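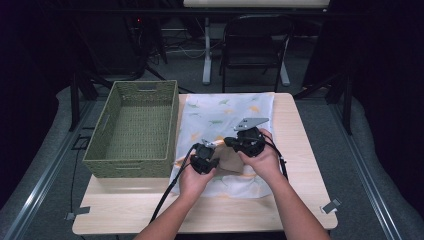

Figure 1. Table work with two hand-held grippers, a patterned cloth and a woven basket.

Unit 6: Budgeting for a small manipulation station

Read this before the planning session. Bring your draft equipment list and a calculator.

6.1 What goes on the list

Most first drafts list the grippers and stop there. A station also needs a table, lighting, cables, storage, and the things the work is done on. In Figure 1 the grippers are held by hand and each has its own cable. The cables have to be priced, and so does the time to route them. The cloth and the basket are cheap, but they belong on the list too.

Sort every item under one of these headings:

Capital: grippers, computer, table, rails or other framing
Consumables: cloths, containers, cardboard, tape, finger pads
Services: delivery, setup, repair, calibration
Space: floor area, power, flooring, curtains or screens

If you can't decide where an item goes, put it under the heading of the person who will have to reorder it.

6.2 Worked case

The Aremora lab plans one station with a pair of hand-held grippers. The ceiling for the first purchase is $3,033. Spare finger sets are $239 each and the lab wants two of them. The supplier, Peltex, quotes $60 for delivery.

Ceiling: $3,033
Two spare finger sets: $478
Delivery: $60
Left for everything else: $2,495

A student last term left the spares for "next year" and showed $2,973 available. On paper the plan looked better. Under our rules a part that stops the work when it breaks is bought with the machine, so the spares stay in.

A second supplier, Flikach, offers a bundle at $3,000 with one finger set and delivery included. To compare the two offers, bring them to the same contents first. Adding one more finger set at $239 takes the Flikach bundle to $3,239, which is over the ceiling. The lab can ask for a lower price, accept a single spare, or request more money. Write down which one you would choose and what you would say to the budget holder.

6.3 Table and layout

Measure before you order. You need the table size, the reach of the person working, and the size of the largest item that will lie flat on the surface. A cloth and a basket side by side take up more table than people expect when they plan from a catalog page.

Check the following:

Table edge: thickness, and whether clips or brackets will fit
Cable length: from the gripper, over the edge, to the computer, with slack for the full arm movement
Floor: where cables cross, and whether they need covers
Seating: chairs and where they go when not in use

6.4 Consumables

Plan for wear. Cloths get washed and lose their shape, and cardboard is used up quickly. Buy matching items in one order if the work depends on them looking the same, as patterns and colors get discontinued. The Wasilewska worksheet has a column for this, marked "same batch." Fill it in even when the answer is no.

6.5 For the next session

Complete the worksheet for one station. Give one price per line and note the month of each quote. Quotes from before March must be renewed. Attach your comparison of the Peltex and Flikach offers on a separate page.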